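About Karkesum

Karkesum is a small office setup and move-in company. We get work rooms ready for the people who are going to use them. That means desks placed, power run, cords sorted, labels on, boxes gone. Most of our customers are offices with fewer than a dozen desks, plus a few schools and clinics.

How we started

Mahnaz Tehrani and Arif Harahap started the company after working together at Drurura, a furniture dealer. Drurura delivered desks and left. Customers then called to ask who was going to plug everything in, and the answer was that they were. Mahnaz and Arif took on that part of the job, first on evenings and later full time. We are now 13 people working out of two units on the same street.

What we do

A typical job starts with a walk-through. We measure the room, mark the outlets, and ask where people plan to sit. Glass walls get extra attention. A desk near glass has no wall behind it to hide a cord, so we plan the cable route before we place the desk.

The floor comes next. Power strips, chargers and loose cords collect there in every room we have worked in. We trace each cord from plug to device, tag both ends, and take out whatever does not belong to anything. Adapters and spare cables go in a labeled bin that stays with the customer.

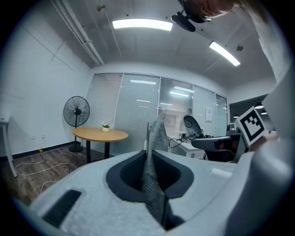
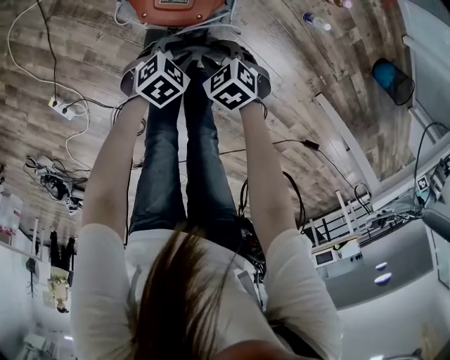 Shahla Zamani
Floor and Cable Lead, Karkesum

Shahla runs the crews on site and wrote most of our floor checklist. She trains new hires for six weeks before they lead a room. Questions about a job in progress should go to her first.

Stepan Dmytriv handles scheduling and the van. Kianoush Vahidi does estimates and can usually get a written price back to you in two working days.

How we work

We keep the number of strips low and do not plug one strip into another. Cords that have to cross a walkway go under a floor cover. On plank floors we use covers that lift off clean and leave the finish alone. Water bottles and cups go on a shelf or a side table before we start on the power.

We do not do electrical wiring inside walls. If a room needs a new outlet, you will need a licensed electrician, and we can work around their dates.

Small rooms are usually done in a day. Larger floors take up to a week. October is our busiest month, so please call early if you are moving in the fall.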